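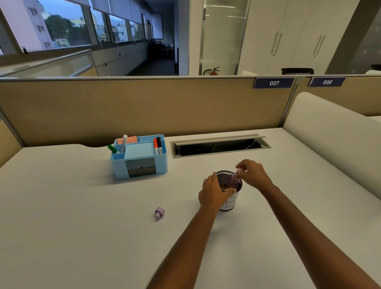
Home | Features | Hardware | Archive

Automation & Budgets

The quote that landed at Curkdale in March covered 2 arms, a controller and a year of support. It left out most of what the company would end up paying for.

Theophilus Abugri, who plans equipment spending there, wanted the arms to do light desk work: sort pens, cap markers, put small items back in their holders. The hardware came to 57 percent of the first draft budget. Grippers, mounting, floor space, power and staff time made up the rest, and staff time was the line that kept growing.

Two suppliers bid. Arberg offered a lower unit price with grippers sold separately. Standix bundled 2 sets of fingers and charged more for service. Over a three-year term the bids were close enough that delivery dates decided the matter – Standix could ship in 11 weeks.

Mohammed-Awal Amoah, an integrator at Wysocka, reviewed the plan before it was signed. His main objection concerned small parts. A marker cap is light, rolls easily and needs a fairly exact grip, and the first draft had no money for spare fingertips. He also asked for a second power circuit, to be priced before the desks were assigned.

Both items went in. The contingency fund was cut to pay for them, and the order for the second arm now depends on a review of the first.

Last updated: 11/10/2022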